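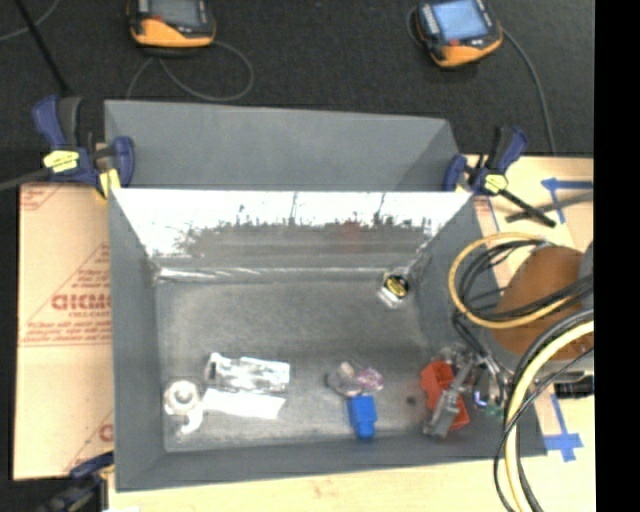 A picking bin is an open-topped container used to hold loose, mixed goods that are taken out one at a time. Picking bins are common in warehouses, mail-order packing rooms and repair shops. They are also called tote bins or pick tubs, although a tote usually has handles or a lid and is meant to be carried.

Shape and materials

Most picking bins have a rectangular opening and side walls that slope inward toward the bottom. The slope lets empty bins nest for storage and moves small items away from the rim. Gray is the usual color in older ranges. Bins are made of molded plastic, sheet steel or coated board. The bottom takes most of the wear and becomes scuffed long before the walls do.

Use

Bins may stand on a shelf, a cart or a work surface. Two are often set side by side, one to pick from and one to receive, and clamps keep the pair from shifting. Typical contents are small packages, rolls of tape or ribbon, flat cards and single parts. Clear and shiny wrapping is harder to tell apart than plain boxes, and crumpled bags tend to hide smaller items underneath.

Sizes

There is no single standard. The Prullside range, sold by Zorov from September 2009, had 5 sizes, the largest holding 90 liters. Its catalog listed 528 combinations of bin, divider and rack. The smaller Esavel bin holds 19 liters and was designed by Colette Besson for bench work.

Care

Bins are emptied and wiped with mild soap and water. Tape residue along the bottom seam is removed with a plastic scraper. Cracked rims are not normally repaired.

See also: Nedeljković rack, Parts tray, Shelf bin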